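Friday, March. Bimanual stack, planner branch

Picked up the left-arm stall from the last entry. Replayed 96 logged approaches through the Wirar planner offline. 74 came back clean. The rest stop above the surface with the fingers closed and the controller waiting on a contact flag that never gets set.

First suspicion was the force threshold, so I lowered it in two steps. No change. The flag is computed in the Ellow bridge, and the bridge was still subtracting the old tool mass. Fixed the value, reran the same set, and the flag now comes up in replay. Not yet tried on hardware over a full shift.

Second problem is the surface fit. The green board sits at an angle to the base, and the Grewal segmenter was folding the arm's shadow into the mask as a separate low region. That pulled the plane normal off and the planner added clearance it did not need. Masking from forward kinematics before the fit takes care of the arm itself but does nothing for the shadow. For now I threshold on hue only and drop the value channel. It holds up on the matte green. It will not hold up on the cardboard, same color family as the floor tile.

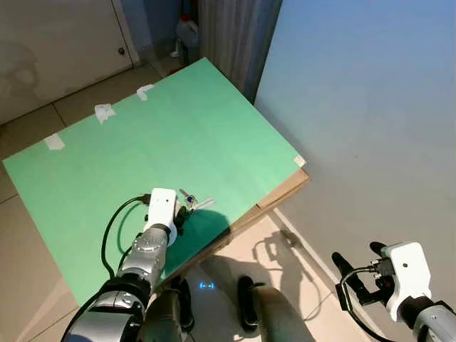
The right arm keeps its open-finger hold pose while the left one works, which costs us nothing in planning time but does leave its cable loop out of the collision model. Added a coarse capsule for it. Solve time limit is now 600 ms, median solve is 564 with the capsule in. Tight.

Open:
- push the mass fix to the Dustumlow config as well
- log the raw flag next to the filtered one
- white tape pieces as fiducials? corners only, check the repeatability first
- rerun with the capsule off and compare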